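3.2 Takeaway items and packing layout

The packing task was drawn from counter service at Okimum, a takeaway shop in Prastbridge, where drinks and small meals leave in printed paper packaging. We were interested in how the layout of the bench affects the order in which an item is picked up, and whether soft packaging is handled differently from stiff packaging of a similar colour. Following Radonjić, we treat the container as the anchor of the layout and record every other item by its position relative to it.

Each layout was built on a light marble-patterned tabletop. Paper cups were kept stacked toward the back wall, with stir sticks standing upright in a pale green cup beside them. A black lid and a moulded-pulp cup carrier completed the set. We used 28 layouts, coded with the Jesto scheme, which has 3 levels of reach (near, middle and far). Figure 2 shows the red and white printed paper packaging. 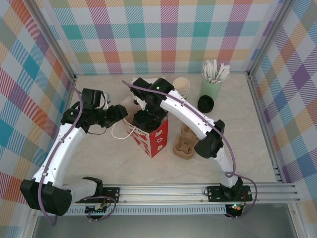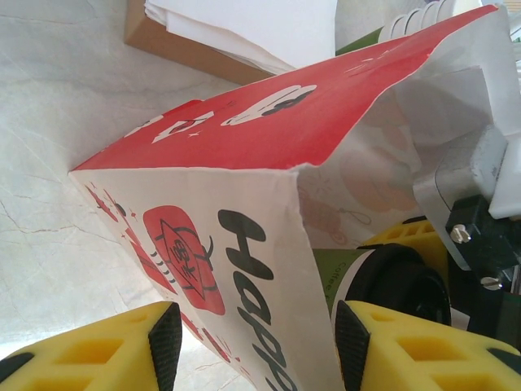
Figure 2. Printed paper packaging used in the packing task.

Paper containers were replaced when a crease crossed the opening, as a folded rim changes the width available for loading. Cup carriers were kept in use until a holder well tore. Lids were coded as a separate class from cups, although the shop stores the 2 together. Stir sticks were coded as a single bundle, and their number was not recorded. Layouts in which the carrier touched the container were coded as near, whatever the measured distance. The effect of this rule on the reach scores is taken up in Section 4.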